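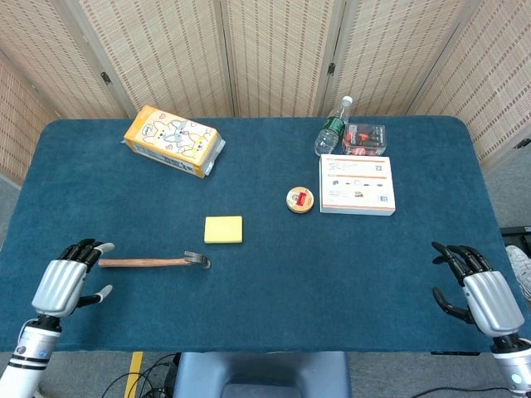 How to set up a tabletop robot demonstration for an open day

Written by Nilmini Sivakumar for the Flimmont open day team

These notes cover a pick-up-and-hand-over demonstration with a two-armed robot at a table. They assume the robot is already working and that you have an operator who knows it. Allow 30 minutes for setting up and 20 for a practice run.

1. Choose the table

Use a table the robot can reach across without leaning. A carpeted or cloth top is better than a bare one. Small tins slide less, and a dropped hammer makes less noise. A plain colour such as blue also makes it easier for people at the back to pick out the objects.

2. Screen off the background

Put a folding divider behind the table and bring the end panels round towards the sides. A woven one is fine. Check that it stands firmly before anyone comes in. Visitors should watch from the open side, well clear of the arms.

3. Pick the objects

Everyday things work best. Visitors know what a sponge feels like and can judge for themselves how hard it is to hold. Try to include:

Something soft, such as a sponge
Something with its weight at one end, such as a claw hammer
Something clear, such as a plastic water bottle
A flat box and a small round tin
A snack box with a bright printed design

Keep the bottle cap screwed on tight. Avoid glass and anything with a blade.

4. Lay them out

Leave a hand's width between most items. The hammer can go near the front with its handle pointing to one side. Put taller things towards the back so that they don't get knocked on the way to something else. Flat boxes are the hardest to lift, so place them where the fingers can come at an edge.

5. Check the floor

Cables should be taped down or coiled out of the walkway. Mark the visitor line with yellow tape. Staff standing beside the table need to keep their feet and bags away from the stands.

6. Run the session

Groups of 6 are about right for Flimmont's side room. Start with both hands resting at the near edge of the table. The operator says which object comes next and then begins. Do the sponge first, then the bottle, and leave the hammer until people have settled.

Let visitors choose the fourth object. If a grip fails, the operator stops, puts the object back and tries once more. After a second miss, move on to another item.

At the December open day we had 100 visitors and ran over by the third group, mainly because of questions. Take questions at the end, with the arms stopped.

7. Pack away

Stop the robot before clearing the table. Put the objects back in the Starero crate and return the divider to the store room. Report any damaged fingertips the same day.

Last updated 18 March 2025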